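Clorkwood Shared Shop Forum > Builds > Robot arm

Thread: Mug unloading, grid or camera?

Posted Jul 8, 2021

florkano_66
I have the arm on the long table and want it to take mugs out of a dish rack and put them down where I tell it. Right now I teach every point by hand on the pendant. It works until somebody bumps the rack, then all my points are off. Do I tape a grid on the table or go straight to a camera?

ladance
Grid first. Blue painter's tape, one corner as your zero, measure everything from there. Mine has been down since April. Cell size matters less than square corners. I used 400 mm on the long side.

kiani13
Disagree. Tape tells you where the rack should be, and a mug can still sit in it any which way. You'll spend your evenings nudging mugs. Get a camera over the table and do it right.

ladance
He hasn't got one reliable pick yet. A camera adds calibration on top of a gripper problem. Screw a stop block to the table for the rack and be done.

florkano_66
No screws in the shop table, house rule. Tape it is for now. What speed are you running on the approach?

ladance
Slow for the last bit, straight down, no joint moves near the rack. The elbow swings lower than you think.

kiani13
Agree on the elbow. I took a handle off one that way. Also tie the gripper cable back along the forearm or it will catch sooner or later.

florkano_66
Taped it up and wrote new points. Program is 1068 lines, mostly because I copy and paste.
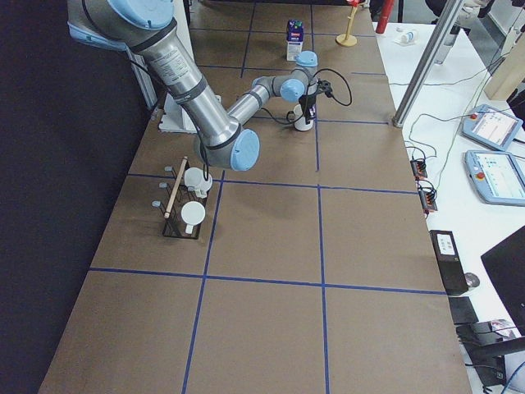 Gripper over the white cup, two mugs still in the rack.

kiani13
Your elbow is right next to the upper mug. And that cable loop is what I was talking about.

ladance
Grid looks fine. I'd slide the rack farther left if the base leaves you room - or bring the arm in with the elbow higher.

florkano_66
Will try elbow up first. Moving the rack means teaching those points again.

kiani13
With a camera you wouldn't have to.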